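Arm drops out during caddy pull
Ticket in: Wovard shared bench / arm cell
Status: Closed
Opened by: Noémie Dufour
Component: gripper, wrist joint, caddy routine

Summary

The arm stops partway through the drive caddy pull. The controller logs a wrist overload, the fingers keep their grip, and everything else goes idle. It happens on the lift, never on the approach or the grip.

Setup

Home-built arm on the metal bench. Gripper is the second version with the Becerra servo. Wrist servo is the older Lesier one. Controller is the Jokstead board, firmware from January, no changes to it in this ticket. The job is taking 3.5-inch drives out of old desktop towers so we can sort them for reuse.

Steps to reproduce

Tower on its side, side panel off. Power and data cables off the drive by hand. Run the caddy routine from the saved start position. The fingers close on the caddy and the lift begins. The arm faults before the caddy is clear of the cage.

What I tried first

Restarted the controller and homed all joints. Same fault.

Dropped the lift speed to half. Same fault, only later in the move.

Raised the grip force one step. The fingers flexed and the fault came sooner. Put it back.

Ran the full lift with nothing in the gripper. No fault. Ran it again holding a loose drive from the bench, same size as the one in the tower. No fault, so the weight of the drive is fine.

Checked the overload setting. It was at 1,000 in the config, which is the value we have used since the wrist was rebuilt. The log shows the reading at the fault was 1,460. On the loose drive it never got near the limit. Something is adding load only when the caddy is in the cage.

Update, 4:10 pm

Took the cage out of a scrap tower and pulled a caddy from it by hand, slowly. The caddy wants to come out along the rails. If you pull it at even a small angle it binds and you have to wiggle it. A person does the wiggle without thinking. The arm pulls harder in the same wrong direction until the wrist gives up.

Put a square against the lift path. It leans toward the motherboard side. The saved start position was taught before the bench was moved, and I never taught it again after that. My mistake.

Changes made: taught the start position again with the tower against the stop block. Split the lift into two moves, a short slow one to get the caddy off its latches and a longer one to clear the chassis. Overload setting left at 1,000.

Next run was with the 1 TB WD Blue, blue caddy.

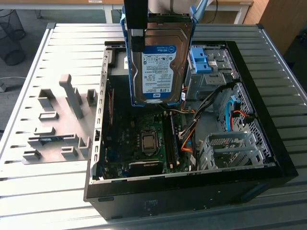 Kátia Damasceno: I would not close this yet. A fresh start position fixes today's tower, but the cages are not all in the same place from one case to the next, and the lean will come back the first time somebody loads a different model. Can you add a check on the wrist reading during the short move? If it climbs, back off, shift sideways a little and try again. Also please confirm the cables are being moved out of the path and not only unplugged. I had a SATA cable catch on a finger last month and the log looked exactly like yours.

Noémie Dufour: Fair on both. Cables first. I had been unplugging them and leaving them where they fell. I have added a line to the bench sheet that says to fold them away from the cage before the routine starts. I can't rule out that one of the early faults was a cable.

The check is in. During the short move the controller reads the wrist load and stops if it goes over 100. It then lowers back to the grip position, shifts toward the cage wall and lifts again. It gets 2 retries, then it opens the fingers and asks for a person.

I tested it by setting the tower crooked on purpose. First try stopped as it should, the retry came out with no overload. With the tower crooked the other way it used both retries and then handed over to me — correct, the shift only goes in one direction at the moment.

Kátia Damasceno: Good enough for me. Make the shift direction a separate ticket. And write the bench move down somewhere, the screwdriver station uses the same origin and I bet that is off too.

Noémie Dufour: It was. Taught that one again as well and noted the move on the inside of the controller lid.

Resolution: start position taught again, lift split into two moves, load check with retry added, bench sheet updated. Shift in both directions moved to its own ticket.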